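December, late evening

I can't sleep, so I'm writing. Today my new job finally clicked!

When Flaltis told us the sorting and rack-loading at the Dinska plant was going over to Timo, I figured that was it for me. I'd done that work by hand for years and my wrists can prove it. What they offered was a move to the teaching side, and I said yes mostly out of stubbornness. Now I go to a kitchen and put away chopsticks for a living, and I love it.

The idea is simple enough. We do the job with grippers in our hands, over and over, and the recordings go to the people training Timo. My shift lead wants 4,000 good runs for the utensil set before anyone touches the next task. The board said 1,718 when I left tonight.

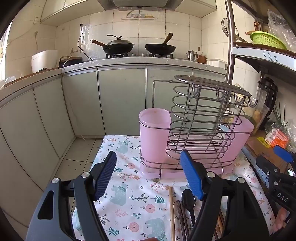 Chopsticks and spoons laid out on the bear tablecloth, grippers over the top.

I like the laying-out part more than I expected. You start to notice how you pick things up. I never once thought about which end of a chopstick I grab, and now I have opinions! Spoons are friendly. Chopsticks roll if you so much as look at them, and two lying close together are the worst, you go for one and nudge the other. At the plant I'd have done it with my fingers and been thinking about lunch.

The other big change is the talking. On the old line it was too loud for it. Here we stop after a bad run and argue over what went wrong, and the engineers from Ostrowski come and listen to us. They write it down! I told them the squeeze comes too early when you're going down into the holder, and they asked me to do it again, slower, 3 times.

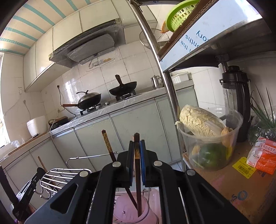 Dark chopstick upright in the blue pads, over the pink holder.

I do miss the old crew, and I don't love that fewer of us will be needed on the floor. I said so at the meeting and I'll say it again. But 403 of those runs are mine, and I keep thinking that some little habit of my hands is going to end up in Timo.

Forearms sore, wrists fine. Need to buy hand cream and call the dentist. Early start tomorrow, spoons first.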